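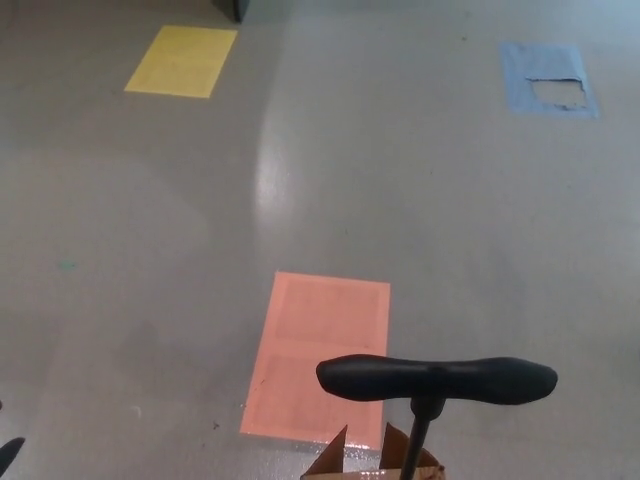

What is the minimum period for which Nunero tokens must be staked before rewards are paid?

The minimum period is 29 days, counted from the moment the deposit is confirmed on the network. Rewards are then credited every 4 days.

Posted by G_Forsyth, 7 August 2022

Members are reminded that tokens held in a Sandhu wallet must first be moved to the main chain. The transfer carries a fee of 2 Nunero.

Re: Minimum staking period
Posted by wuter_holder

I must disagree with the figure given. My deposit was confirmed in March and the first reward was not credited until the period had run twice. Support told me that deposits below 120 Nunero are placed in a pooled account and follow a different timetable.

Re: Minimum staking period
Posted by G_Forsyth

The pooled account is a separate product, offered through the Wuter exchange. Its terms do not apply to direct staking. Kindly confirm which of the two you selected.

Re: Minimum staking period
Posted by wuter_holder

Direct staking, according to my statement. I do not accept that the published terms are clear on this point.

Re: Minimum staking period
Posted by ledger_east

The terms were clear when I read them. The pooled option is selected by default on the deposit page, however, and I would ask that this be changed.

Gillespie Forsyth
Moderator, Nunero holders' forum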